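# Clamisero bin cell: setup and upkeep

Maintainer: Reece Marsden. Covers the single-arm bin cell only. The object list and grasp logs are kept in their own folders.

## Fixed parts

The bin must not move between calibration and the end of a run. Two bar clamps hold it near the rear corners. Tighten them by hand, left one first, then push on the front wall with a flat palm. If the bin shifts, start over and recalibrate.

Protective paper stays on the boards beside the bin. Replace a board only when its surface lifts – a new one changes the height and the touch-off has to be redone.

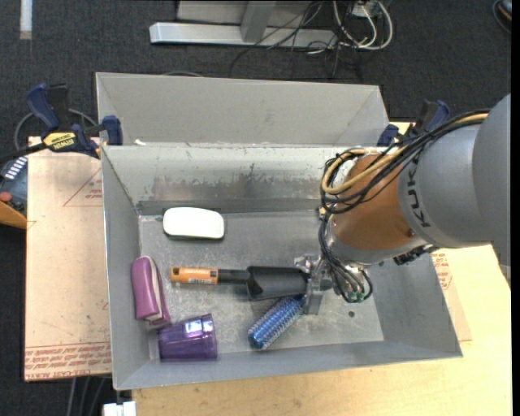
Cable slack is the usual cause of a stopped run. The bundle along the top of the arm needs enough length for full wrist rotation, but no loop may hang lower than the gripper fingers. Check the tan-yellow cable on its own, as it makes a wider curve than the black ones and reaches the clamp area sooner. The thin wires past the wrist end near small green connectors; press each connector home before power-up and leave the wires untied.

## Before each run

1. Jog to the Nuken home pose at low speed and watch the cables through the whole move.
2. Open and close the gripper 12 times with the bin empty.
3. Run `touch_off.py` against the bin floor. Accept a spread of 2 mm or less.
4. Load the object set. Nothing may stand above the rim.

## Service

| Item | Interval |
|---|---|
| Finger screws, check torque | 3000 cycles |
| Cable bundle, inspect for wear | February and after any collision |
| Bin floor, wipe down | every shift |

Scratches on the floor and scrape marks on the far wall are normal wear. Dents are a fault: log them under Braltska ticket type 3053 and swap the bin.

Spare fingers are in the Ó Dálaigh cabinet, second drawer.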